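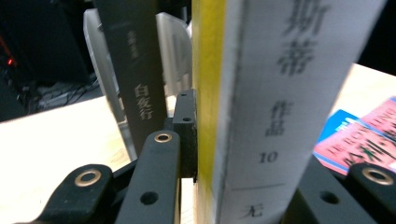

SNEAKER CARE / CHECKLISTS

Pre-Wear Check for Retro Basketball Shoes

A pair of Lowther highs that has sat in its box for years deserves a slow look before you lace it up and head out the door, so pour a coffee and take your time!

Midsole: press along both sides with your thumb. Crumbs or a chalky feel mean stop.
Comment: my Raturdens are 19 years old and I still check them every single time (old habits, I know).

Outsole: bend the toe gently and look for gaps in the glue.
Comment: a gap under the toe is a job for the cobbler. Hostdale Shoe Repair charged me $50 and did lovely work.

Air unit: look for cloudiness, then listen for a hiss.

Laces and eyelets: tug each one. Replace frayed laces.

Short walk: 12 minutes indoors, on carpet if you have it, then check the soles again.
Comment: the Brudmont lows squeaked the whole way, poor things, but they passed.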